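28 Jun 2021

Monday, long one. Writing this with noodles in one hand so excuse the spelling.

In at eight. Lerbridge office already too warm, window on my side still jammed. Sim rig free until lunch, so grabbed it before anyone else could. Target for the Naltent set is 3,000 clean demos and we have more than that on disk, 3,861 as of Friday night, but that's everything, good and bad. The clean count is a lot lower. I don't want to know how much lower. Will find out Wednesday when the filter script runs.

Microphone task again all morning. Approach, open, come down over the body, close, lift, hold, put it back. Easy to say. With the hand controller it's all in the wrist and mine has been sore since last week. Switched to the left for a bit and it was hopeless, kept drifting off to one side, threw those away and went back to the right.

The thing I keep getting wrong is the last little bit. Getting there is fine. Then I slow down too much and hover, and the hover goes in the recording, and then the policy learns to hover. We saw that with the last batch. It would get over the object and just sit there thinking about it. My fault, mine and whoever else does the same. So new rule for myself: if I catch myself hovering I bin the episode, no arguing.
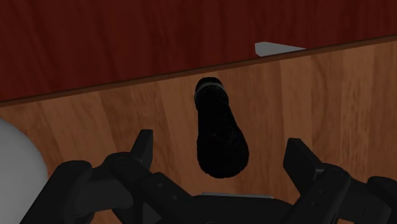 Also the angle. Handle end is narrow, other end is fat, and the fingers want to go for the fat end because it's nearer. Close on that and half the time it squirts out forward and goes spinning off over the table. Funny the first time. Better to reach a bit further and get it below the ring, wait no, on the fat side of the ring but not too far down. I need to write that properly for the instructions page, that sentence would help no one.

Depth is still the hard part in sim. Black gripper over a black mic, my eyes just give up. You think you're touching and you're still way above it. I've started going by the fingertips against the wood grain, if I can see bare wood between tip and mic on both sides I know I'm lined up at least. Then down slow (not hover slow) until it stops. Asked for the side view to be on all the time, was told it slows the rendering. Everything slows the rendering.

Got 43 keepers before lunch. Best morning so far. Threw out a lot more than that, didn't keep track, didn't want to.

Lunch at the desk. Bad cheese sandwich.

Afternoon on the real arm, hand guiding. Completly different feeling. You hold it by the wrist and just take it there, and your body knows how far away things are without asking. Did the drawer task, pull, let go, push shut. The arm fights you a little near full reach, gets heavy and then suddenly light, and the jerk shows in the joint plots like a hiccup. Smoothing takes most of it out. Not sure we should smooth it though. If that's where the arm is stiff then maybe the model should see it. Raised this in the stand-up and it went on the list of things to talk about. Long list.

Stopped at four when the logger fell over. Lost 7 episodes, all good ones of course. Restarted, checked the disk, disk fine, no idea. Made a ticket. Hyvönen are supposed to send the new logger build by the end of the month, which is Wednesday, so we'll see. They said that about May too.

Call with Niren at half past four. They want to know if hand guiding beats remote for the grasping tasks and they want one number. There isn't one number! For me hand guiding gives nicer paths and remote gives me more of them, and the sim ones are cheap but I'm slower to trust them. Said all that. They asked for it on a slide. Fine, a slide.

They also want the second operator trained by October. I think that's ok if the instructions get done. The two of us will do it differently at first and that's probably good for the data, a bit of mess, so long as neither of us hovers.

Tomorrow:
- wrist support, the stretchy one, bathroom cabinet, take it
- mic task again, start with the mic turned sideways, only done it pointing away so far
- rewrite the bit about the ring
- ask about side view AGAIN
- slide for Niren
- milk

Closed my eyes on the bus and could still see the fingers coming down. Kept opening and closing my own hand on my knee, the woman across from me moved her bag. Too tired to be embarassed. Wrist hurts holding the pen now so stopping there.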